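Cullanach Side Table

The Cullanach Side Table is part of the Zovstead occasional furniture collection. It is intended for use beside a sofa, a reading chair or a bed, and is supplied in solid ash with a clear matte oil finish. The top measures 22 inches across. Each table is marked on the underside with the Zovstead name and a batch number.

The base has three turned legs joined by a low stretcher. It ships in one carton and is put together with 2 bolts, using the wrench provided. Felt pads are fitted before packing.

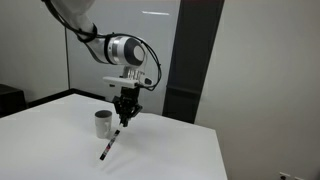
The finish should be renewed once a year with a clear furniture oil. Spills should be wiped up promptly with a soft, dry cloth. Cleaners containing bleach or ammonia will damage the surface and are not covered by the warranty.

Price: $169
Maximum load: 100 pounds, evenly spread
Matching pieces: Qian Bench, Plirnness Floor Lamp (each sold separately)

Orders are sent by ground carrier within the continental United States. Orders for holiday delivery must be received by the first Friday in December. Unused tables may be returned in the original carton. Return shipping is paid by the customer unless the item arrives damaged.

Contact Us | © 2018 Zovstead. All rights reserved. | Back to top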